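ok so I spent the whole afternoon getting rid of toy bricks and I have thoughts (thread)

We're moving to Goltport in April and I told myself one box of bricks, max. There were four. Four!! My sister Florence says they breed in the closet and I'm starting to believe her
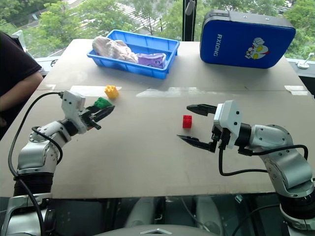 green one, red one

First thing: weigh them, don't count them. I started counting and quit at 619 because my eyes were going funny

Second thing: do NOT sort by color if you're selling. Buyers want them by set (if you still have the booklets, which lol, we have two)
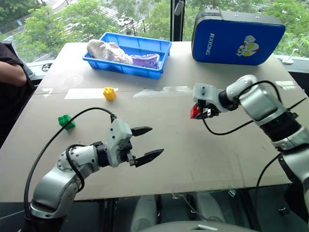 Third, price. I asked 200 bucks for the lot and got offered 70 in under a minute. Held out till dinner and a very nice guy named Ghislain took three boxes for 200 even, and he's driving in from Cullow to get them!

Also, wash them in a mesh bag, lukewarm water, a little dish soap. Lay them out on a towel overnight. Do not use the dryer. Ask me about the dryer

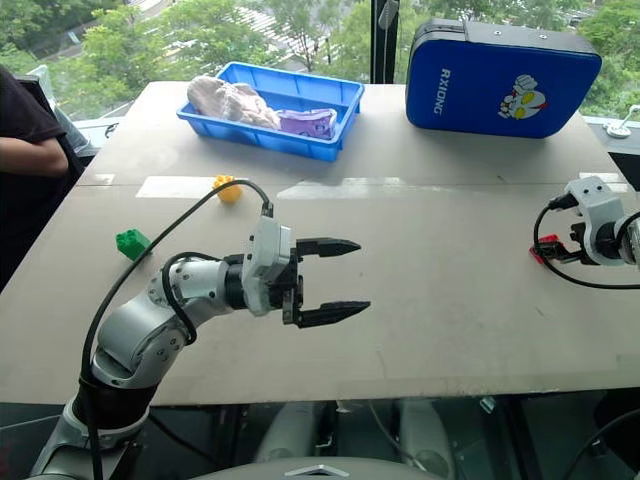

yellow is still my favorite

The fourth box is coming with us. Mathis made a pretty good speech about it at bedtime and I folded right away

Next up is the puzzles, and I already know there are pieces missing. If anybody wants a mostly complete lighthouse, message me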